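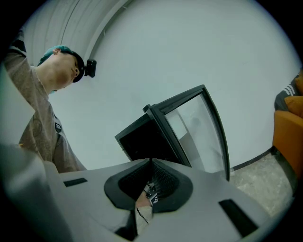 Glass with thick black edges, tilted to one side. The clear part has a faint reflection of the room in it.

Why Can You See Yourself in a Window?

Glass is made to be looked through. We use it for windows, fish tanks, picture frames and the cases that hold things in museums. But when you look at glass, you often see something else too, such as a lamp, a wall or your own face. These are called reflections.

How does it work?

You see things when light comes from them and goes into your eyes. When light reaches a sheet of clear glass, most of it goes straight through. A small part bounces back. The light that bounces back makes the reflection.

A sheet of glass has 2 surfaces, a front and a back. Light bounces off both of them. If the glass is thick, you may see two copies of a bright light, one right next to the other.

Why are some reflections faint?

It depends on how much light there is on each side. In the daytime, a lot of light comes in through your window from outside, and it hides the reflection. At night it is dark outside and the lamps are on indoors. Hardly any light comes in, so the reflection is easy to see. The glass bounces back the same share of light in both cases.

Dark things behind glass do the same job as the night. If you hold black paper behind a clear sheet, the reflection looks stronger.

What happens when you tilt the glass?

Light bounces off glass the way a ball bounces off a smooth floor. It leaves at the same angle it came in. If you tilt the glass, the light goes somewhere else, and a different part of the room shows up in it. The Peñalver Children's Museum has shelves with sloping glass fronts for this reason. The slope sends the light from the ceiling lamps down to the floor, away from visitors' eyes.

Try it

You need a small picture frame with a clear plastic front, a sheet of black paper and a lamp. Ask an adult before you use a frame with real glass.

Take the picture out of the frame. Stand 18 inches from the lamp and hold up the clear front. Look for the lamp in it. Now put the black paper behind it and look again. Tilt the frame slowly toward the ceiling, then toward the floor. What can you see each time?

Words to know

Reflection: a picture of something made by light bouncing off a surface.
Surface: the outside of something.
Transparent: clear enough to see through.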